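4.3 Recording demonstrations by remote control

Use this section after both arms have been homed (see 4.1) and the leader handles have been paired (see 4.2). The steps apply to two-arm Lindham stations running the Naylor recorder. For hand-guided teaching with one arm, go to 4.5.

Before you start

1. Clear the table of anything that is not part of the task.
2. Set out the task objects. Use the layout sheet for the task if there is one.
3. Check that the wrist camera cables have enough slack for a full turn of the wrist. Turn each wrist by hand with the power off.
4. Switch on the arms and wait for the joint lights to turn green.

CAUTION: Keep hands and loose clothing out of the reach of both arms once the joint lights are green. The arms follow the leader handles as soon as the pedal is pressed.

Recording an episode

5. Open the recorder and choose New session. Enter the task name and your operator name.
6. Hold both leader handles in the start pose and press the foot pedal once. The arms move slowly to match the handles.
7. Press the pedal again to begin recording. A short tone sounds.
8. Carry out the task at an even pace. Move one arm at a time unless the task needs both. Park the idle arm with its gripper open and clear of the work.
9. When picking up soft or crumpled items, lower the gripper until the fingertips are just above the item, pause, then come down and close. The pause makes the grasp easier to find when the episode is reviewed.

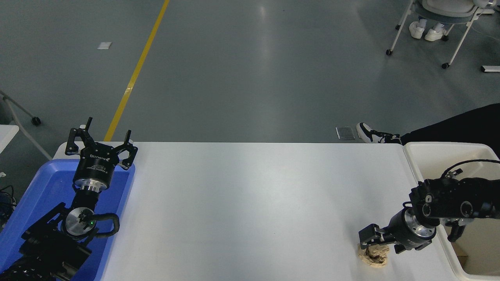 10. Release the item over its target and back the gripper away before moving sideways.
11. Return both arms to the start pose and press the pedal to stop. Mark the episode Keep or Discard.
12. Move the objects to new positions and repeat from step 6. A standard session is 40 kept episodes.

NOTE: Discard any episode in which an object was touched by hand during recording. Dropped items may be kept if you picked them up again with the gripper.

NOTE: If an arm lags behind its handle, stop and re-pair. Error 736 means the handle has lost its connection. Do not keep recording with this error showing.

Ending the session

13. Choose Close session and wait for the upload bar to finish before you switch off the arms.
14. Write the session number and the number of kept episodes in the station log.

Questions about task layouts go to Leanne Cheetham at the Grilmont site. Report pairing faults to Wayne Blackburn.

Section 4.3 last revised 9th November.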